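Sorting Small Supplies by Tray: A Report on Our Classroom Storage Project
Flotevham Design and Technology, second-year group project
Final report, November

1. Background

The supply corner in our workshop is shared by every group in the year. It holds tape, glue, string, scissors, markers, and a few cleaning tools. At the start of the term most of this was kept in one deep drawer. People took what they needed and dropped it back wherever there was space. Tape was the worst case. Rolls ended up under other things, and students opened new packs when there were already open rolls at the bottom of the drawer.

Our group was asked to pick one everyday storage problem and try a low-cost fix. We chose the tape. The question we set was simple: does a shallow open tray make people put tape back where they found it?

2. Materials

We had a small budget and spent very little of it. The trays came from Drason, a housewares store near campus. They are plastic, with raised rims, and we bought them in yellow so they would be easy to find on a crowded table. The tape was the clear packing tape the workshop already buys from Trindeo. We did not change the brand or the size during the project, so that the only new thing was the tray.

We also looked at lidded boxes and at a wall-mounted rod that the rolls slide onto. The rod keeps rolls tidy, but getting to one in the middle means taking off the ones in front. The lidded boxes were fine for storage, but in the first trial the lids were left off and then got mixed up. We dropped both ideas after the first week.

3. Method

The trial ran in 2 stages. In the first stage we left the drawer as it was and logged each time tape was taken out and each time it came back. A sheet was taped inside the cabinet door for this, and users made a mark. In the second stage the drawer was closed off and the tray was put out on the table. The same sheet was used.

A roll counted as returned if it was inside the rim of the tray at the end of the session. A roll lying next to the tray did not count, even if it was touching. We argued over this rule – some of us thought "near the tray" was good enough for a shared table – but a strict rule was easier to apply the same way every time.

We logged 687 uses over both stages. Our plan called for 800, but the workshop closed early for part of the month and we could not make up the time.

4. Results

In the drawer stage, most rolls did go back into the drawer, but they were mixed in with everything else. Finding a roll often took more than 30 seconds. In the tray stage, finding tape was quick for everyone, and no new packs were opened while there was still an open roll on the table.

Returning the tape was less successful. Rolls were often set down on the table close to the tray and left there. They tended to collect on the side where people had been working. Other small items also drifted onto the same surface once there was an open space to put them.
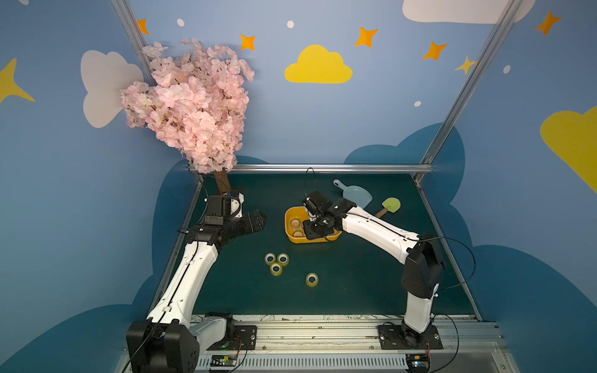 Figure 1. Clear tape rolls in the yellow tray and on the green tabletop, with the blue dustpan and toy shovel behind.

5. Discussion

We think the tray solved the finding problem and only part of the returning problem. One tray may be too small. When there are already rolls lying flat in it, the next person has to move them or stack on top, and putting a roll down beside the tray is less work. A longer tray, or a second one at the other end of the table, would be the next thing to test.

The log sheet had its own problems. It depended on people remembering to mark it, and there were sessions with very few marks on days we know were busy. The totals should be read as low.

6. Further work

The Adeyemi building has a larger workshop with more tables, and the tray idea could be tried there with one tray per table. We would also give the cleaning tools a fixed place of their own, such as a hook, so the table is kept for supplies in use. The trays and blank log sheets are on the bottom shelf of the supply cabinet for the next group.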